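How to Oil a Wooden Worktop (Without Making a Sticky Mess)

I've oiled more tabletops than I can count at this point, and my first one stayed tacky for a month, so please learn from me! You need food-safe mineral oil, a few cotton rags, sandpaper in 100 and 220 grit, and a free evening.

1. Clean it
Warm water, a drop of dish soap, a wrung-out cloth. Don't flood it. Then let it dry overnight — I know, I know, but damp wood won't take the oil evenly.

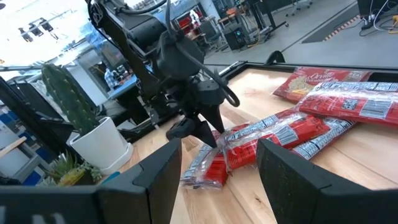

My friend Fadi Qaisi skips the overnight wait and uses a fan for a few hours. It works for him in the summer, but I tried it here in Fultport in November and got blotches all over.

2. Sand lightly
Start with the 100 only if you've got rough spots or old rings, then go over everything with the 220. Always go with the grain. Vacuum, wipe with a dry rag, and run your palm over it to find the bits you missed (there will be bits).
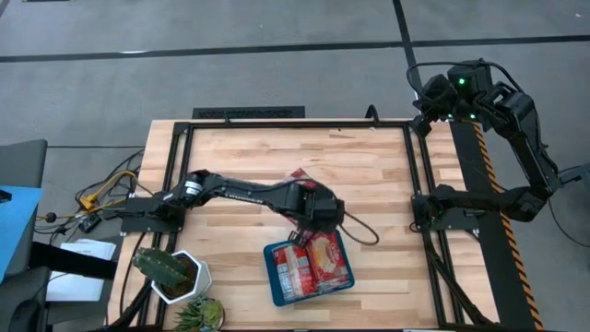

3. Put the oil on
Pour a puddle the size of a pancake and push it around with a rag. Thin coats! Leave it 20 minutes, then wipe off everything that's still shiny. I do three coats on dry wood, one a night.

4. Keep it up
Flick some water on it now and then. If the drops soak in, it's time for another coat. Mine wants one every couple of months, more often near the sink.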